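30th March. Okay, small thread on metal bins, bear with me.

1/ I have spent way too much of this week thinking about gray sheet-metal bins. The old plastic ones at work cracked over the winter, so we've been swapping everything over to metal. 33 of them so far!

2/ First opinion: sloping walls are the best thing that ever happened to a bin. Small parts slide back toward the middle and you're not digging in a square corner with your fingernails. I'd never go back.

3/ Second opinion: scratches are fine. People baby a new bin for one day and then get sad. Mine from November looks ancient and it holds stuff exactly as well as it did before.

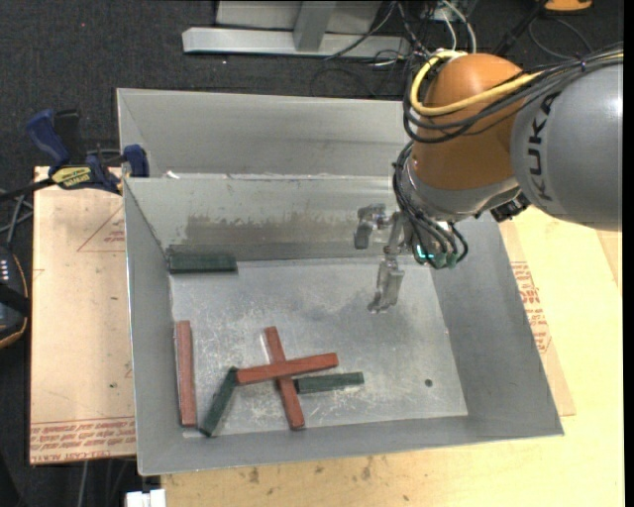
*Three red bars, three green, and a bin floor with plenty of scuffs on it.*

4/ Love the brick red with the dark green, by the way. Very holiday cookie tin. I'd paint a kitchen those colors and regret it by summer.

5/ Somebody always asks if bars should be lined up neatly in the bin. For storage, sure, you fit way more. For a bin you're picking out of all day? I let them land however they land, crossed over each other, whatever. Lining them up just to pull them out again makes me grumpy.

6/ Cleaning: warm water, a drop of dish soap, a soft rag, then dry it right away. I tried the Galesora spray (4 bottles, on sale, no regrets about the price) and it left streaks on the back wall that bugged me for days. Back to dish soap.

7/ Still need lids for the ones that go up on the shelf. If you've got a lid you like, tell me which one, I'm ordering tomorrow morning.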